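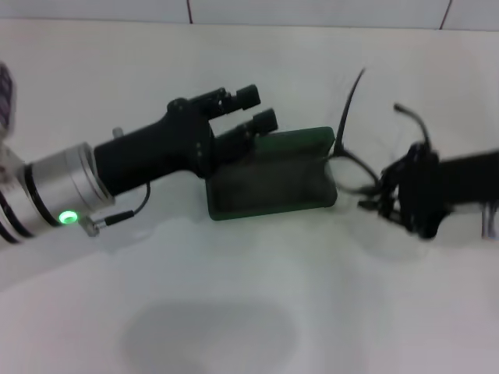
Fallelex Token List -- read me first

Hi, and thanks for downloading! I've been collecting trade tokens since I was a kid (the little brass and aluminum pieces that bakeries, dairies and streetcar lines used to hand out), and this is my whole list typed up so other people can use it. There are 3,455 rows, one per token, in a plain CSV file that opens in any spreadsheet program.

What the columns mean

town -- where the token was good. If I only know the state, the town is blank.
issuer -- the name exactly as stamped, odd spellings and all.
value -- "5" means five cents. Bread and milk tokens say "1 loaf" or "1 pint" instead.
metal -- my best call by eye and magnet. I don't own any fancy testing gear, so please don't bet money on it!
shape -- round, scalloped, octagonal, or "other" (mostly the hearts from Ternell, which I love).
grade -- my own opinion, and I'm a soft grader.
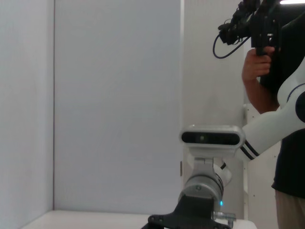

Vol. 2, No. 5

The big change in this issue is the Udmont dairy tokens. Yanti Lubis went through her late uncle's albums and sent me around 500 of them, nearly all with the town written on the flip, and that cleared up a bunch of question marks in my own rows. Sekar Krishnan also caught that I'd had the Tremblay streetcar tokens down as brass when they're white metal -- fixed now, sorry to anyone who copied it.

Things still wrong

Dates are a mess. Most tokens don't carry one, so I've guessed from old city directories, and a guess has a "c" in front of it. Some merchants moved across the street and show up twice. I'll get to those when I get to them (probably October).

Using it

Take it, sort it, print it, fix it. If you put it in a club newsletter, just mention the list by name. Prices aren't included and won't be, so please stop asking, Juwita!

Corrections are best sent with a rubbing or a clear scan of both sides. I go through the mail on Tuesday evenings and answer everybody sooner or later.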